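Subject: Re: [medberg-rail] October timetable, evening connections at Nurmi
Date: September 12, 2019

An earlier message on this list said:
> The draft has the 608 leaving Nurmi before the train from Draren
> gets in. Is that a misprint, or do we lose the connection?

It is not a misprint. I checked the draft against the station copy at Medberg and both show the same times. The 608 now leaves at 18:42 and the Draren train arrives at 18:45. Anyone going on to Pernomow in the evening will have to wait for the 1130, a full hour later.

The morning side is fine. The first two trains keep their current times, and the Saturday service gains a stop at Nurmi — something people here have asked for since the bus was cut.

Comments on the draft close at the end of the month. Use the paper form or write to the Medberg office, and give the train number, or they will send it back. 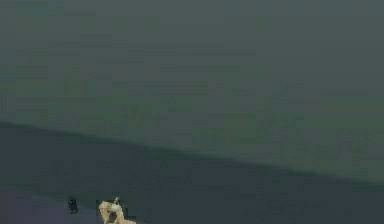
Two replies came in while I was writing this. Pernomow riders would sooner see the Draren train leave five minutes early than have the 608 held, says one, as a late 608 misses the last ferry. I have no objection to that and will put both options in my own letter.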